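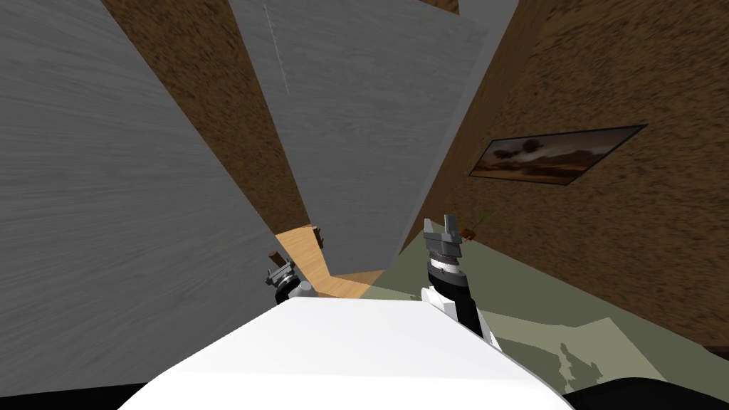 The price is for the seat and the scenes are extra, Semaan replied when we asked again this morning what the trial licence would turn into at the end of the month. That answers the first question on the August list and changes the sums on the last page, which should be read with this entry.

Notebook, Hulovwood workshop, Thursday, 9.40 onwards

Subject: Keltent simulation package, second day of review. Supplier: Semaan. Scene library: Udska, sold separately under the same agreement.

Purpose of the review. The workshop is to advise whether Keltent should be taken on for rehearsing two-armed tasks before they are given time on the bench. The advice is due before the autumn bookings open. Yesterday's entry covers installation and the licence server and is not repeated, except to note that the server had to be restarted twice and that the second restart cleared the fault.

Setting up. The two-armed model was loaded from the standard menu and placed in one of the furnished rooms from Udska. Loading took longer than on the office machine. The room opened with the robot already close in to the corner, a poor place to begin any task with both arms, and the start position was left as supplied for the first set of runs so that the results could be compared with the supplier's own sheet. For the second set the base was moved back by hand. The menu entry for moving the base is under Scene and not under Robot, where two of us looked first.

Runs. A set is 100 runs with the same starting pose and a new placing of the loose objects each time. Set A used the supplied start position. Set B used ours. Both used the default controller and neither was tuned. Set A finished before eleven. Set B was stopped for lunch and resumed, and the log shows the gap. The package kept the random seed across the stop, as the manual says it should.

Head view. Seen from the robot's own viewpoint, the body takes up much of the lower part of the picture and one arm may be nearly out of sight while the other is in full view. For teaching purposes this is useful. For judging a grasp it is not enough, and the second viewpoint should be switched on for all further sets. It is off by default. Request to Semaan: can the default be changed for the whole site?

Object behaviour. Small objects do not always come to rest on a surface when a room is first loaded. We have seen this in three of the Udska rooms and a small brown item beside the right gripper is the plainest case so far. The manual advises a settling period before the arms are allowed to move. With the settling period set to 2000 steps most objects were at rest. At the default value they were not. It is recommended that the longer period be written into our own start script and that nobody rely on the menu value, which returns to the default each time a room is changed.

Surfaces and lighting. The Udska rooms are offered in several finishes. Walls with a speckled brown texture and panels with a streaky grey one both appear in the trial set. We have no complaint about them as backgrounds. The supplier describes the finishes as varied enough for training vision models. We are not in a position to confirm this from two days' use and the claim should not be repeated in our advice.

Grippers. The parallel-jaw gripper is the only one included in the basic seat. Opening and closing commands are accepted together or separately for the two arms. Closing force is given as a proportion and not in newtons, and there is no table for converting one to the other. This was raised yesterday and raised again today. Semaan's answer was that a table is in preparation. No date was offered. Until it arrives, force values from Keltent must not be carried over to the bench equipment under any circumstances, and a note to this effect has been fixed to the inside cover of the bench log.

Joint limits. Checked on both arms against the printed data sheet. The wrist agrees. The elbow on the left arm stops slightly short of the printed value and the one on the right does not. It may be an error in the model file or in our reading of it. To be repeated by someone else with a fresh copy of the file.

Logging. The log for the day has 2758 entries, and the majority are contact warnings of the same type. They can be filtered by type but not by arm. For a two-armed machine this is a serious shortcoming and it will be put to the supplier in writing. Export to a spreadsheet works. The column headings are lost on export and have to be typed in again.

Cost. The seat is 579 a year as quoted, before tax. Udska rooms are charged singly or in bundles, and the bundle price was promised for this afternoon and had not arrived when this was written at 4.15. Training is offered at our premises or at a distance. The visit would be charged by the day. It is suggested that one person attend the distance course first and report.

Comments received during the day. One colleague considers that the package is good value for planning and would not use it for anything involving contact. Another would prefer to wait for the next release, on the grounds that the force table and the arm filter are both said to be coming. A third asked whether the rooms could be built by ourselves. They can, with the editor, but the editor is not part of the trial and we have not seen it.

Outstanding

Bundle price from Semaan.
Force table, with a date.
Repeat of the elbow check.
Third set of runs, with the second viewpoint on and the longer settling period, same room as Set B.
Ask whether Udska rooms remain usable if the Keltent seat is allowed to lapse.
Spare network cable to be returned to the store.

The trial machine has been left running with the room loaded. Please do not close the session before the morning, as the log for Set B has been copied but the one for Set A has not.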